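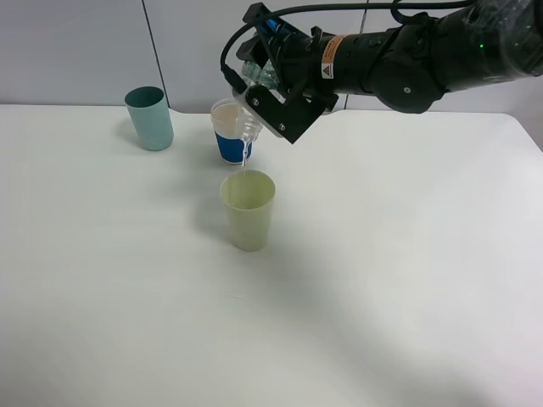
4. Filling the reservoir for the first time

Now that your Prerix countertop humidifier is sitting level and well away from the wall, you can go ahead and give it its first drink. Please don't rush this part, as most of the calls we get at Jandis in the colder months come down to a tank that went in a little crooked.

1. Make sure the unit is unplugged and the dial is turned to Off.

2. Lift the tank straight up by its handle, carry it to the sink and turn it over. The cap unscrews counter-clockwise and can be a bit stiff on a new unit (a rubber jar opener or a dry tea towel helps a lot).

3. Rinse the tank twice with cool tap water. You may notice a faint plastic smell, and it will fade after a fill or two.

4. Fill to the line and no higher. Distilled water is kindest to the wick, especially if you're on a well or your kettle furs up quickly. 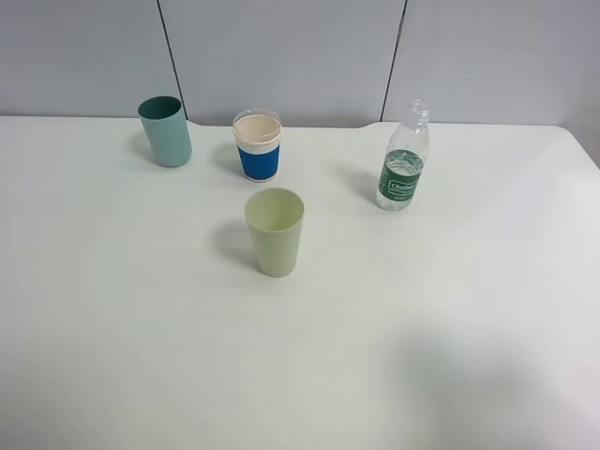 5. Screw the cap back on until it's snug, turn the tank upright over the sink and watch it for a moment. If it drips, take the cap off, check that the grey washer is lying flat and try again.

6. Lower the tank into the base and let the wick soak for 47 minutes before you switch anything on. Yes, it's a long wait! Go and have your lunch.

7. Plug in, turn the dial to Low and leave it there for the first evening.

CAUTION: Never pour water directly into the base or the mist outlet. Never add essential oils, vinegar or bleach to the tank while the unit is running.

Note: The base tray holds up to 300 mL. If it's brimming over, the tank isn't seated properly, so unplug the unit, empty the tray and go back to step 5.

Note: Wicks last 70 days in ordinary use and less with hard water. Replacements are sold under the Irno name, and the older Hendriks wicks will fit as well if you still have a few in the cupboard.

If you're stuck, write to Wilma Segers at our parts desk and tell her the serial number from the underside of the base. For cleaning and summer storage, please see section 5.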